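# Chapter 4: Folding, Flat Work and the Unmade Bed
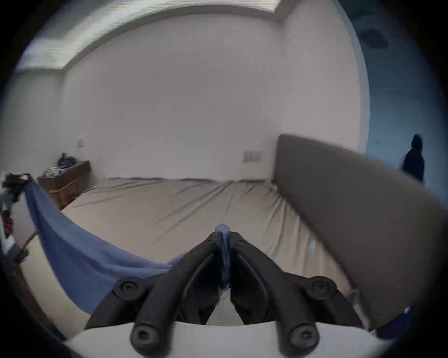
*Fig. 4.1 A blue cloth held out by two corners over a bed with a beige fitted sheet.*

I learned to fold on my nan's bed, and I still reckon a bed is the best folding table in any house. It's big, it's soft, it's at a decent height for most of us, and you can spread out a bath towel without knocking over somebody's cup of tea! My first boss, Catrin Bellis, ran the laundry at a guest house called Prukden and had a proper bench, 1880 mm long, and she'd still wander off to the nearest spare room when the big towels came through.

So this chapter starts at the bedside. We'll get to fitted sheets in 4.3 (deep breath, they're fine) and doonas in 4.5, but I want you to begin with one plain cloth and two corners.

Look at the sag in Fig. 4.1. One corner is up in the left hand, the next is pinched nearer the middle, and the fabric drops in a wide curve with its lower edge lying on the bed. I like having that edge down. The mattress takes a bit of the weight, and you can work out which way the cloth wants to hang before you commit to anything. Pull the two corners apart until the top edge is straight, then lower the whole lot and smooth it outward with your palm.

You'll notice the sheet underneath has plenty of creases, especially over towards the headboard. Should you fix those first? I do if I'm folding something thin, like a pillowcase or a tea towel, as the ridges make it hard to get a clean edge. For a thick towel I don't bother.

And then there's the pile. Most bedrooms have one, and the clothes on top of the low dresser in the back corner will be our worked problem in 4.2, where we sort by fold before we sort by owner.

**Before you read on:** grab a towel, 70 cm by 1000 mm or near enough (yes, I mix my units, Gwion Ifans has already told me off), and fold it in half three different ways on your own bed. Jot down which one stayed square. We'll use your notes in 4.1.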